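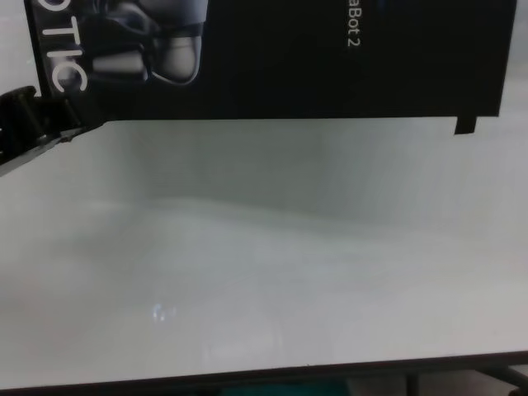 양팔 로봇의 얇은 인쇄물 집기·들기를 위한 제어 소프트웨어
캡스톤 최종 보고서 (제출본)
팀 Dukine

1. 뭘 했나

책상 위에 놓인 얇은 물건(브로슈어, 얇은 책자, 접은 종이류)을 양팔로 잡아서 공중에 들고 있는 것까지. 하드웨어는 손대지 않음. 우리가 만든 건 소프트웨어 네 덩어리: 가장자리 검출, 파지점 선택, 양팔 동기 제어, 로그 재생 도구. 전체 저장소 이름은 Trestumlow, 그 안의 플래너만 따로 떼서 Clulladari라고 부름. 중간 보고서에서는 둘 다 Trestumlow라고 적어서 헷갈린다는 지적을 받았고 이번에는 구분해서 씀.

처음 계획서에는 "펼쳐서 페이지 넘기기"까지 적혀 있었다. 중간 발표 직후에 뺐음. 집어서 드는 것도 안 되는 상태에서 넘기기 코드를 짜고 있었기 때문에 시간 낭비가 컸다.

2. 문제 설정

얇은 인쇄물이 어려운 이유는 대충 이렇다.
- 책상면과 물체 윗면의 높이 차이가 거의 없음. 깊이값만으로는 경계가 안 나옴
- 표지가 광택 코팅이면 조명이 반사돼서 표지 안에 가짜 경계가 생김
- 흰 책상도 반사가 있음. 책상에 비친 검은 물체 그림자를 물체의 일부로 검출하는 경우가 꽤 나옴
- 여러 장이 겹친 물건은 한쪽만 잡으면 겉장만 들림
- 들고 나면 휘어진다. 그래서 강체로 가정한 자세 추정은 드는 순간부터 틀림

마지막 항목을 우리가 너무 가볍게 봤음. 5장에서 다시 씀.

3. 시스템 구성

3.1 입력
머리 카메라와 가슴 카메라 두 개. 가슴 쪽은 책상면 가까이 봐서 파지 직전 정렬에 쓰고, 머리 쪽은 들어올린 뒤 상태 확인에 씀. 두 영상의 시간 정렬은 타임스탬프 기준 최근접 매칭. 보간은 안 함 (해봤는데 이득 없었음).

3.2 가장자리 검출
학습용으로 직접 라벨링한 프레임이 2721장. 라벨은 물체 외곽 다각형 하나씩만. 표지 안의 그림이나 글자 경계는 라벨링하지 않았다. 초반에는 큰 흰 글자의 획을 물체 모서리로 잡는 오류가 계속 났는데, 글자가 옆으로 누운 방향의 프레임을 학습셋에 더 넣고 나서 많이 줄었다. 회전 증강만으로는 해결이 안 됐음. 이유는 정확히 모르겠고, 반사 무늬가 같이 돌아가 버려서 실제 조명하고 안 맞는 게 아닐까 추측만 하고 있음.

후처리는 단순하다. 다각형을 직선 네 개로 근사하고, 근사 오차가 임계값을 넘으면 그 프레임은 버린다. 버린 프레임이 연속되면 상위 상태기계에 "안 보임"을 올림.

3.3 파지점 선택 (Clulladari)
모서리 후보를 뽑고, 양팔 각각의 도달 가능성과 손목 각도 비용을 계산해서 쌍으로 고른다. 비용 항은 이렇게 구성:
- 두 파지점 사이 거리 (멀수록 좋음, 단 책상 밖으로 나가면 탈락)
- 팔꿈치 간섭 여유
- 접근 방향과 가장자리 법선의 각도 차
- 물체 중심이 두 점을 잇는 선에서 얼마나 벗어나는지

대각 파지가 제일 많이 선택됨. 한 팔은 위쪽 모서리, 다른 팔은 반대편 아래쪽 모서리. 의도한 건 아니고 거리 항의 가중치가 커서 그렇게 나온다. 지도 교수님은 같은 변의 양 끝을 잡는 쪽이 자연스럽지 않냐고 하셨는데 같은 변을 잡으면 아래가 축 처져서 머리 카메라로 표지를 읽기가 어려워짐. 가중치는 그대로 뒀다.

3.4 양팔 동기 제어
리더-팔로워 방식. 접근 단계에서는 두 팔이 독립, 양쪽 그리퍼가 다 닫혔다고 판단되면 동기 모드로 넘어감. 동기 모드에서 팔로워는 리더 손끝 기준 상대 자세를 목표로 받고, 여기에 장력 추정값으로 거리를 조금 줄이거나 늘린다. 장력 센서는 없으니까 관절 전류에서 역산. 노이즈가 심해서 저역통과를 걸었더니 이번에는 지연이 생김. 이 부분은 타협임. 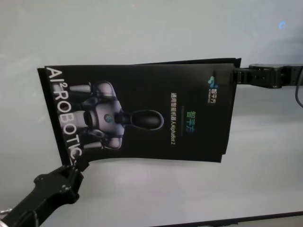
동기 모드 진입 조건도 여러 번 바꿨다. 처음에는 그리퍼 개폐량만 봤는데, 얇은 물건은 잡은 것과 헛잡은 것의 개폐량 차이가 센서 분해능보다 작음. 지금은 개폐량 + 전류 + 가슴 카메라의 검출 결과 셋을 보고, 둘 이상이 "잡음"이면 진입한다. 들어올린 다음에는 머리 카메라에서 표지의 아래쪽 윤곽이 얼마나 휘었는지를 보고 팔로워 거리를 미세 조정. 윤곽 곡률이 크면 벌리고, 거의 직선이면 멈춤. 직선인데 계속 벌리면 종이가 빠지거나 찢어질 수 있어서 상한을 걸어둠.

3.5 로그 재생 도구 (Vávra)
원래는 계획에 없던 것. 디버깅하려고 만든 스크립트가 커져서 이름까지 붙었음. 영상 두 개, 관절값, 상태기계 전이를 한 타임라인에 놓고 앞뒤로 끌어볼 수 있다. 플래너를 로그 위에서 다시 돌려서 "그때 이 가중치였으면 어디를 골랐을지"를 겹쳐 그리는 기능도 있음. 이번 프로젝트에서 제일 쓸모 있었던 게 이거라는 데 팀원 전원 동의.

4. 실험

조건은 18가지. 물체 위치, 회전, 조명, 물체 종류의 조합에서 골랐고 모든 조합을 다 한 것은 아니다. 조건마다 여덟 번씩 해서 총 144회. 성공 기준은 양쪽 그리퍼가 모두 잡은 상태로 책상에서 떨어진 뒤, 정해진 시간 동안 유지. 한쪽만 잡고 들린 경우는 실패로 처리.

결과 요약 (조건별 표는 부록 A)
- 정방향, 확산 조명: 대부분 성공. 실패는 접근 단계의 충돌 회피 정지가 거의 다
- 옆으로 돌린 배치: 정방향보다 약간 낮음. 손목 한계 때문에 파지점 쌍이 적어짐
- 광택 표지 + 점 조명: 제일 나쁨. 반사점이 모서리 근처에 있으면 검출이 거기로 끌려감
- 납작한 검은 상자: 검출은 가장 쉽고 파지는 어려움. 두께가 있어서 그리퍼 최대 벌림이랑 접근 각도가 문제. 원래 목표 물체가 아니라 비교용임

인식 입력부터 팔로워 명령 출력까지 지연은 중앙값 473 ms. 목표치보다 많이 느림. 프로파일링해보니 검출 모델 자체보다 영상 복사와 색공간 변환에서 새는 시간이 컸다. 복사 하나를 없애는 패치가 있지만 실험을 다 돌린 뒤에 나와서 위 수치에는 반영 안됨. 패치 적용한 값은 재측정을 못 해서 안 적음.

5. 안 된 것들

겉장만 들리는 문제. 여러 장짜리에서 그리퍼 끝이 첫 장과 둘째 장 사이로 들어가 버림. 접근 높이를 낮추면 줄지만 너무 낮추면 그리퍼가 책상을 긁는다. 책상 높이를 매 시도마다 다시 추정하는 코드를 넣었는데 흰 책상면의 깊이값이 출렁거려서 오히려 나빠진 경우도 있음. 결국 시작할 때 한 번만 재고 고정.

휘어짐 모델. 5월 내내 붙잡고 있다가 못 끝냄. 얇은 판 모델로 표지 모양을 예측하고 그걸로 파지 힘을 정하려고 했는데 페이지 사이 마찰을 넣는 순간 파라미터가 감당이 안 된다. 최종본에는 위에 적은 윤곽 곡률 피드백만 들어감. 단순하지만 돌아감. 강체 가정은 들기 전까지만 쓰고 들고 나면 끄는 걸로 정리.

팔 케이블. 검출 결과에 팔에서 늘어진 검은 케이블이 물체 윤곽으로 붙는 경우가 있었음. 관절값으로 로봇 본체는 마스킹하는데 케이블은 모델에 없으니까 안 지워짐. 물체도 검은색이라 색으로도 못 나눔. 임시로 그리퍼 주변 마스크를 넓혔고, 그 대신 모서리 바로 근처 검출이 조금 손해를 봄.

테스트 코드. 부끄럽지만 플래너 말고는 단위 테스트가 거의 없다. 동기 제어 쪽은 전부 실물에서 확인했고, 그러다 보니 회귀가 나도 하루 뒤에 발견하는 일이 반복됨.

6. 다음 사람에게 넘기는 것

- 설정 파일은 하나로 합쳐뒀음. 예전 브랜치의 설정은 단위가 다르니까 (mm) 섞어 쓰지 말것
- 캘리브레이션은 머리 카메라를 건드렸으면 무조건 다시
- Vávra는 로그 버전 2부터만 열림. 버전 1 로그는 변환 스크립트를 먼저 돌려야 됨
- 장력 추정 필터 차수를 올리고 싶어질 텐데, 올리기 전에 지연 그래프부터 볼 것
- 상태기계의 "안 보임" 처리에 타임아웃이 없음. 알고 있는데 못 고쳤습니다

페이지 넘기기를 이어서 할 거면 세 번째 접촉점이 필요할 것 같음. 책상 모서리를 쓰는 방법을 잠깐 얘기했었고 회의록에 그림이 있음. 코드는 없음.

부록 A. 조건별 결과표 (별도 파일)
부록 B. 상태기계 전이도 (별도 파일)
부록 C. 라벨링 규칙. 마지막 수정은 5월, 가려진 모서리는 추정해서 찍지 말고 보이는 데까지만 찍는 걸로 바뀌었슴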